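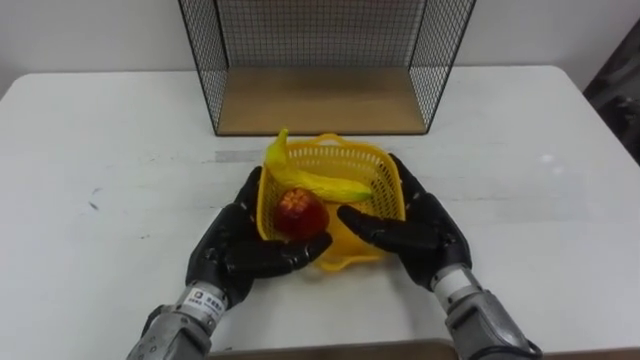
Two robot hands at a yellow basket with toy fruit.

Can it put away my groceries?

By Celina Michalski
Nov 16, 2022

My neighbors in Plisindale ask me when they can buy a machine for the kitchen. I say: not yet, and please do not save money for it.

Holding a toy fruit with black-gloved robot fingers is serious progress, I respect it. But plastic does not bruise. A real peach does, and a real kitchen has a wet floor, bad light and a child who moves the basket. In August I put away 43 items after one trip to the store. I did not think about any of them – my hands knew.

I would change my opinion for one ordinary bag, unpacked by a machine in a home it has never visited, with the eggs still whole.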